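Steltum Community Help
Robotics and Making > Clubs, classes and competitions

Our team's gripper task is soft bags with straps and cords, and we keep dropping demos. How do you practise?

Posted by plodder_in_the_lab

Hi all, long-time reader, first time actually asking anything. I'm in the second year of a robotics course and six of us have put ourselves in for the Plodotel student challenge. The idea is that you teach a two-armed robot a handling task by doing it yourselves first with hand-held grippers, lots and lots of times, and then training on whatever you recorded. We picked the "soft goods" category because it sounded easier than the one with screws. Ha.

Our object is a drawstring-type fabric pouch with a webbing strap and a braided cord. The task sheet wants the pouch picked up, the cord freed from the strap, and the whole thing put down flat with the strap lying out to one side. With my actual fingers it takes me a few seconds. With a gripper in each hand I turn into somebody wearing oven gloves.

We need 80 clean demonstrations per variant and by the middle of February we had 65 for the first one, which I was quite proud of until we went back and watched them properly. A good chunk of those have a bit in the middle where the person just fishes about for the cord, opening and shutting the jaws, and then gets it by luck. I don't want the robot learning to fish about!

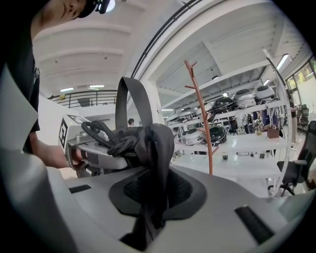 The cord is the real pain. It's thin, it's springy where it's been knotted, and it likes to sit in loops right up against the mouth of the pouch, so going in for the cord very often means coming out with cord plus fabric. The strap is stiffer and behaves itself much better. Half the team now want to grab the strap first and let everything else hang, the other half want to hold the pouch body and pick the cord away. I've been in both camps this week.

So what I'd like to know is:

Do you start each go with the cord in the same arrangement, or do you mess it up on purpose?

Is it OK to keep the demos where somebody misses once and then recovers?

And does it matter if different people do it in different ways? Two of us are left-handed and it does look quite different when you play them back.

We're using the Prodel training scripts that came with the challenge pack, pretty much as they came. Any tips welcome, even if it's "choose another object" (we can't, the form's gone in).

mooringhitch

Oh I feel for you, we did a rucksack strap for our club project and I still see it when I shut my eyes.

I'll go through yours in order, more or less. Starting arrangement: mess it up, but mess it up in a way you've planned. What we did was make a little set of starting layouts on cards. Cord to the left of the strap, cord to the right, cord through the strap loop, cord under the pouch and so on, and we shuffled the cards and did whichever one came up. If you leave it to people they say they're being random and then drop it down the same way every time, me included. If you always start from one layout you'll get a lovely robot that can do exactly that layout and falls to bits when the cord lands a thumb's width over.

Misses: keep some, bin some. A miss where the person backs off, has a proper look and comes in again from a better angle is worth having, I think, and our results got better when we put those back in. The fishing about you describe, I'd bin the lot. It's painful when you've only got 65 but you'll be glad. We recorded a total of 3439 goes over the whole project (I know, I know) and the ones we threw out early on were nearly all people jabbing at things.

On strap first or body first, pick one for the whole team and write it on the wall. I'd go strap first in your place. Hold it high and still with one gripper, let the pouch hang, wait for it to stop swinging, and then the cord usually dangles somewhere the other jaws can get at it with no fabric nearby. The waiting is the hard part because everybody wants to crack on. We used to say "and breathe" out loud, which made us look very silly in front of visitors but it did work.

The one place I'd be careful is when you lift it high. Check that you can still see the cord in the recording from the gripper that's doing the picking. We did a whole afternoon with our hands in a comfy position and when we played it back the fabric was bunched right across the view at the moment that mattered. Now whoever isn't holding anything watches the playback of the first couple before we carry on.

Left-handers, we just let ours get on with it, but we only had the one and the task was nearly the same both ways round, so I can't swear to it.

tea_and_torque

just use a bigger cord??

guzman_street_makers

A bit late in the day for me so apologies if this rambles. I help out with the after-school group at the Guzmán workshop and we had a go at the soft goods category the year before, with a laundry-type task.

I agree with nearly all of the above (not the bigger cord, the object's fixed in the rules once you've registered). The bit I'd add is about the left-handed thing, since we had a proper mix. When we trained on everybody together the robot dithered. It would start to reach with one arm, stop, start with the other, and sometimes end up with both arms hovering, which the kids found hilarious. What fixed it for us was deciding that the right gripper always does the holding, whoever's wearing it. Our left-handers grumbled for a session and then were fine, and one of them ended up our steadiest demonstrator. If your two really can't get on with it, have them do the setting up and the checking and let the others record. There's plenty of both to go round.

Also, do your recording in shorter bursts! We used to plough on until tea time and you could see people getting sloppy towards the end, big swoopy movements, jaws shutting before they'd arrived. Swap over after ten minutes or so and put the kettle on. I had a look at our old notes and nearly all the bad ones came from the back end of a long stint.

And squash the knots. If your cord has gone springy from being tied and untied, pull it out straight and work it between your fingers between goes. It won't hold the shape of the last attempt so badly and you'll get more natural-looking loops. We did this with a drawstring and it helped a lot more than I thought it would.

I don't know the Prodel scripts well enough to say whether you need to change anything there. We left them alone apart from trimming the dead time off the front of each recording, where people were just stood there getting ready. Worth doing if you haven't, it's dull but it only took us an evening.

plodder_in_the_lab

Thank you, this is brilliant! We made the cards at lunch and I've already drawn one that made everyone groan (cord through the loop and then back under the pouch). Strap first it is, right gripper holds. I've told the left-handers and been given a look. Going to be brave and bin the fishing ones tonight, then see how many we've got left to do. Will post again when we've got the first lot trained.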